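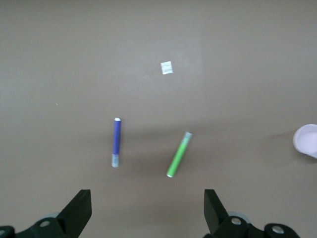 3.2 Materials and table layout

Figure 2. Two capped markers, one blue and one green, on the work table with a square of white paper and a cup.

The study looked at how people put away small desk items at the end of a task. We kept the set of objects short so that each trial could be laid out by hand in under a minute. Markers were the main item. They roll, they have a clear cap end, and most adults already have a habit for storing them, either cap up or cap down.

All trials used the same table top, a matte gray-brown surface with no pattern. An earlier round at the Mowat site used a glossy white table, and raters there had trouble telling the paper squares from glare. The change of surface removed most of these cases, and we dropped the older trials from the analysis.

Markers were laid down at different angles with open table between them. In Figure 2 the blue marker is close to upright in the view, with its cap at the lower end, while the green one lies on a diagonal with its cap toward the upper right. We recorded cap direction for every marker before the trial began. The paper squares were set down by hand and not lined up with the table edge. A white cup was also on the table.

Layouts were drawn from a list of 300 prepared by the second author. Each layout was used at least once, and 69 of them were used twice, giving 369 table setups in total. Souad Lahlou and Hanane Belhaj coded the setups separately, using the Predero scheme for object position and a short form of our own for cap direction. Where the two coders disagreed, they went back to the photographs and settled on one code. Most disagreements concerned markers lying nearly straight across the table, for which "left" and "right" had been poorly defined in the first version of the form. The wording was fixed on 10/6/25 and the affected setups were coded again.

Across all setups the coders entered 3616 position codes. Of these, 2569 were for markers and the rest were for paper and cups. Cap direction is treated as a separate variable and is reported in Section 4.1.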